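Is a dehumidifier worth it for a 1957 basement, or is the company just selling me one?

Azra Stojanović
We bought a house in Dillmont last winter, built in 1957, block foundation, no finished rooms downstairs. The basement smells like old newspapers from June on. A salesman from Clesovico came out, waved a meter at the wall, and quoted me $2283 for a "whole-level moisture package." As far as I can tell that is one dehumidifier, a hose to the floor drain and a sticker. He wouldn't leave the meter reading in writing. There's no standing water and the walls look dry to me. Has anyone here paid for one of these and been able to tell the difference?

Tedus
Yes get one. We have had ours 5 years no problems. Basement smells fine now. Don't go cheap.

Vukadinović
I'd want to know what "smells fine" means before spending two thousand dollars on it. People get used to a smell in a week.

Buy a humidity gauge at the hardware store and leave it down there for a month, away from the dryer. Write down the number morning and night. If it stays under 50 percent, you don't have a humidity problem, whatever the salesman's meter said. Those things are made for wood, mostly, and can read high on block if there are salts in it.

Then tape a square of plastic sheet to the wall, all four edges, and leave it a couple of days. Drops on the room side mean damp air. Drops behind it mean water is coming through the block, and a dehumidifier will run all summer without fixing that. Look at your gutters first. Mine dumped right at the corner of the house, and a longer downspout did more than anything I'd been quoted for.

If the gauge does say you need a machine, a plain one from the store cost me $212, and it has a hose fitting too. I don't believe in the packages. Ask him for the reading again, by email, and see if he answers.

Last updated: December

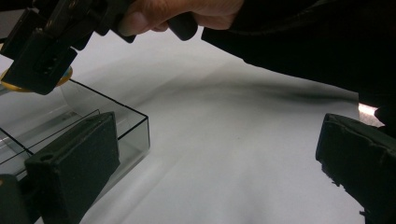
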